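How Do Folding Tables Stay Up?

A folding table can be flat as a board one minute and hold a big tub of tools the next. How does it do that?

The legs are the secret. Each pair of legs is joined to the table top with hinges. A hinge lets something swing, like a door. If the table only had hinges, a good bump would make it fall down. So it needs one more part, called a brace.

A brace is a metal bar that runs from the leg to the underside of the top. The leg, the top and the brace make a triangle. Triangles are very hard to squash. Push on a square made of four sticks and it leans over. Push on a triangle and it keeps its shape.

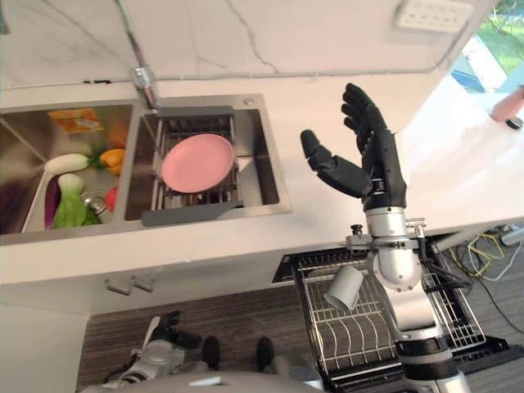 The brace has to bend in the middle, or the legs could never fold. When you open the legs, the brace straightens out and a small metal ring slides down over the joint. The ring is the lock. While it covers the joint, the brace can't bend.

Every table has a weight limit. A table with a limit of 200 pounds can hold five boxes that weigh 40 pounds each, if they are spread out. Putting all the weight on one end might tip it over. Sitting on the table is a bad idea too.

Try it yourself

Make a square and a triangle out of craft sticks. Join the corners with paper fasteners. Push on each shape with one finger. Then add one long stick across the square, from corner to corner, and push again.

Words to know

Hinge: a joint that swings
Brace: a bar that keeps something from moving
Load: the weight a thing is holding

Written by Natsumi Uchida
Updated 10/13/20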